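Friday, August 13, 2021

Up at half six to get the stock on before it got warm. I had the bones from Tuesday in the freezer and roasted them first, with two onions cut in half and left in their skins. It simmered until lunch with the lid tipped. I weighed the jug afterwards and had 637 grams, against 601 last time, so leaving it on the lowest ring does help. It's darker too. I didn't salt it.

The soup is for Sunday. I want to do the barley one out of the Bedasholm book, the 1934 printing with the loose spine. The recipe asks for a "good handful" of barley and says nothing about soaking. In April I soaked it overnight and it went to paste, so this time it goes in dry and gets an hour.
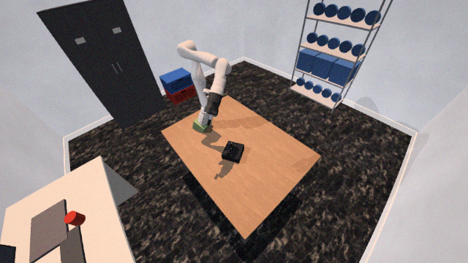
Went down to Tistetti after lunch for carrots and celery. The celery was limp and I left it. Bought a celeriac instead, a heavy one with the leaves still on, and a bunch of thyme. They've moved the flour to the back wall and stopped doing the coarse rye. I asked, and it may come back in the autumn. Got the Chukwu brand pepper sauce as well, the small bottle — we finished the last one on eggs.

The bread was a disappointment. I used the Stestumar rye, the end of the bag, and the dough never really got going. Perhaps the starter wanted another feed. It baked flat and a bit sour, with a thick crust. Fine for toast. I cut half of it up for croutons and dried them in the oven while it cooled down, and those came out well, so the soup has something to go on top.

Supper was cold potatoes fried with the last of the bacon, and a tomato. Ate outside until the wasps came.

Still to do tomorrow: skim the fat off the stock and keep it for the potatoes, peel the celeriac, feed the starter twice. Need to find the big ladle. It isn't in the drawer or the dresser, and I've looked in the shed.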